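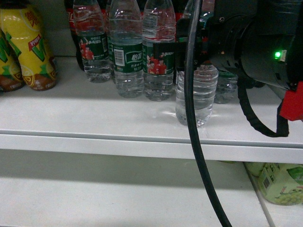

Okay, so money. I know budgeting is the part of the afternoon where people go looking for coffee, but stay with me, it matters more than the arm does! When we at Girnard started pricing a shelf-picking setup for the Carroll store, we had one line for the robot and one line for the gripper, and we felt very grown up about it. Then you look at what it's reaching for. Ribbed clear water bottles, one with no label at all, standing on a glossy white shelf that reflects them right back at you, and a thick black cable hanging down across the front edge. Every bit of that wants a line of its own.

(Slow down here, ask who has a cable budget. Wait for hands.)

Our cable line was 300 dollars and I'd double it, gladly. Fingers and pads, we put down 698 for the year. Cauã Batista on our purchasing side also talked me into 6 weeks of shelf time before we signed with Weltari, and bless him for it.

Next slide is the Lotum quote. Mention that spares are listed separately, and that the price holds until January. Then questions, and leave the quote up while people ask.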